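Roluton Two-Finger Gripper – Set-Up and Service Guide
October 30, 2025
By Farah Subramaniam

Section 7. Gripper stops short or drops parts after homing

7.1 What this section covers

Use this section when the gripper reports a full close but the pads have not met, or when it lets go of an object during a lift without an open command. Both symptoms usually come from the same fault: the controller has stored the wrong zero position for the fingers. The status light stays green in this condition and no alarm is raised. Do not take a green light as proof that the grip is good.

The fault was first reported from the Lomora test benches in March. A gripper there was homed with a wipe still between the pads. The controller took the thickness of the wipe as zero, and every grip after that was weaker than the one requested. The arm dropped a full tumbler on the second lift. Units with firmware build 489 or earlier are affected. Later builds check the travel during homing and stop with code 278 if it is too short.

7.2 Before you start

CAUTION: Fingers can move without warning when power returns after a fault. Keep hands, sleeves and cords away from the pads and linkages until step 6 of 7.3 is complete.

CAUTION: Do not reset a code 278 from the pendant more than once. Repeated resets drive the motor against whatever is in the way and can bend a link.

You will need the hex key from the accessory bag, a lint-free cloth, the 10 mm test block, and access to the controller service page. If the gripper is holding something when the fault appears, support the object by hand before removing power. The fingers hold for a short time only.

7.3 Re-homing the fingers

1. Press the emergency stop. Wait for the motor lamp to go out.

2. Turn the release screw on the back of the housing a quarter turn to the left. The fingers can now be moved by hand.

3. Move the fingers slowly from fully open to fully closed and back. The travel should feel even. If one side catches, go to 7.5.

4. Wipe both pads. Look behind each pad for trapped tape, film or crumbs.

5. Leave the fingers wide open, with the space between the pads clear. Turn the release screw back to the right until it stops.

6. Stand clear, release the emergency stop, and choose Home Fingers on the service page. The fingers close once, open once, and stop.

7. Read the travel value. A good unit shows 1065 counts. A value more than 52 counts below this means the homing has failed, even if the page says Complete.

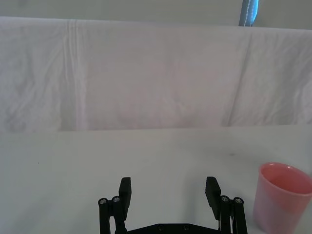

Florêncio Pinheiro asked whether step 7 could be skipped when the fingers had plainly opened all the way, as he had re-homed the same unit several times by eye and it had worked each time. It should not be skipped. The fingers can look fully open and still have a bad zero, as the error only shows at the closed end. Read the value every time and write it in the service log.

7.4 Grip test

Run the test with the arm in slow mode and the pads no more than a hand's width over the table. Use the test block first. Do not go straight to cups or other thin-walled items – a bad zero can crush them as easily as drop them.

1. Place the block between the pads and send Close at low force.

2. Check that both pads touch the block and that neither has twisted on its mount.

3. Lift the block slightly and hold for ten seconds. Watch for slip.

4. Lower, open, and repeat at normal force.

5. If the block slips at low force only, clean the pads again and repeat. If it slips at normal force, take the gripper out of service and go to 7.5.

Note: On benches that use the Ekström controller, the force setting goes back to default after an emergency stop. Enter it again before step 1.

7.5 If the fault comes back

A zero that is lost again within a day points to a mechanical cause or a damaged sensor wire. Remove power and check the following in order.

– Pivot joints. Each should turn freely with no side play. Tighten a loose joint until the play is gone, then back off slightly.

– Pad mounts. A pad that rocks under finger pressure must be replaced. Replace both pads as a pair.

– Sensor wire. Follow it along its whole length with the fingers open, then closed. It must not be pulled tight or pinched at either end of the travel.

– Connector. Unplug, look for bent pins, and plug in again until it clicks.

On one unit at the Endale site the wire had worn through where it rubbed on a link. The gripper homed correctly with the fingers open and lost its zero almost every time they closed. Halvard Bråten traced the break after two motors had been changed for no reason. Check the wire before ordering a motor.

Repeat 7.3 and 7.4 after any of this work. Do not return the arm to full speed until both have been passed.

7.6 Reporting

Report any dropped or crushed object, including empty ones. Give the firmware build, the travel value before and after homing, and the force setting in use. Save the controller log before you update the firmware, as the update clears it. Reports go to Ragnvald Fagerlund in Service.

© Roluton Technical Publications | Contact Service | Back to top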